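Reddish-brown stain on light gray stone tile, is poultice a scam?

Posted by galtell_tiles

Our hall floor is big light gray stone tiles, kind of cloudy, with little pits all over. One has a faint reddish-brown stain near a grout line. The shop in Farnton wants 500 to "restore" it and says a poultice won't touch it. I have my doubts. They also sell the restoring.

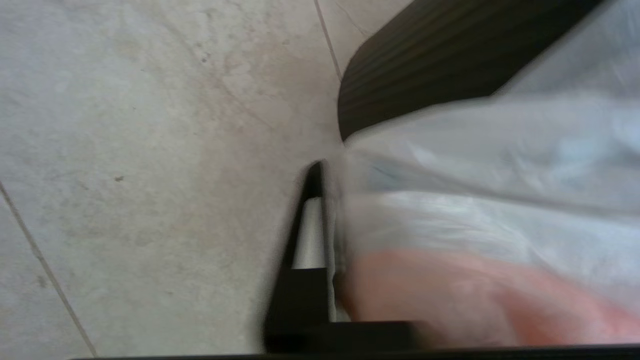

I've mopped it with plain water and with dish soap and I can't say either did a thing. Has anyone lifted a mark like this without paying a pro?

Procházka

Depends what made it. Rust and tea look a lot alike on stone and need different products, so anyone quoting before asking is guessing. Drip water on a spare tile first. If it darkens, the stone is porous and the stain may be deep. Keep vinegar away until you know it isn't marble or limestone. I left a store-bought poultice on mine under plastic for 17 hours and it got lighter. Lighter, mind you. I don't buy the "gone overnight" reviews.

zikutberg15

just use bleach, works on everything

Procházka

It doesn't. Bleach can make rust worse. Check the hairline cracks too, if you have any. Sealer won't fix those, whatever the label says.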